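Coffee pod task (robot learning)
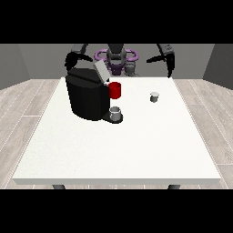
The coffee task in simulation, with the lid up and the pod out on the table.

The coffee pod task is a test problem for two-armed robots that learn by copying people. I've been writing this entry for the Kimen wiki on and off since June, and Naomi Odera has been very patient with me, so any mistakes left in it are mine (please do fix them!).

The job sounds easy if you've ever made yourself a coffee half asleep. The robot has to pick up a pod, drop it into the holder on the machine and shut the lid. In our version everything happens in a simulator, on a plain white table in a grey room, with a black machine and a red pod holder. There's a little cup on the drip tray as well, but no coffee is ever made and the cup plays no part in the scoring.

Where the method comes from

Shirima is the name we use for the training method, and it began with Wafula Lema being fed up with collecting demonstrations. A demonstration is one full run of the task with a person steering both arms, and it's slow, tiring work. I did a whole afternoon of it once and my wrists complained for two days. Wafula wanted to start from a small set of good runs and have the computer make new ones out of them.

So that's what Shirima does. Each human run is chopped into pieces, and each piece is tied to the thing the hand was dealing with at the time — the pod, say, or the lid. Move the pod somewhere else on the table and the piece of movement that belongs to it is shifted to match. The pieces are then joined up and played back in the simulator. If the pod ends up in the holder and the lid is closed, the new run is kept. Otherwise it's thrown away, and plenty of them are.

Two arms make this harder than it sounds. Some parts of the job can be done by each arm in its own time, but others have an order to them, and a lid that comes down early ruins everything. Senga Lindsay added a simple waiting rule: an arm that reaches a marked point holds still until the other has finished its piece. I was sceptical about this (it looked far too crude to me) and I was wrong.

Results

We started with 20 human runs. A policy trained on those alone finished the task in 16 per cent of trials. Trained on the Shirima set, the same policy got to 67 per cent, with pods starting in places it hadn't seen before. I remember Erick Ondieki reading that number out and all of us asking him to run it again, which he did, with the same answer.

Most of the remaining failures come at the holder. The pod has to go in nearly straight, and a slight tilt in the grip is enough to leave it sitting on the rim. Closing the lid goes wrong far less often.

Open questions

We haven't tried any of this on a real machine yet. Anahera Bright thinks the gap will be mostly in the gripping, as simulated fingers are kinder than real ones, and I'd go along with that. The waiting rule also wastes a fair bit of time, and Senga has a newer version that I haven't tested.

See also: Shirima; Tornton simulator notes; Waiting rule

Last edited 7 January 2025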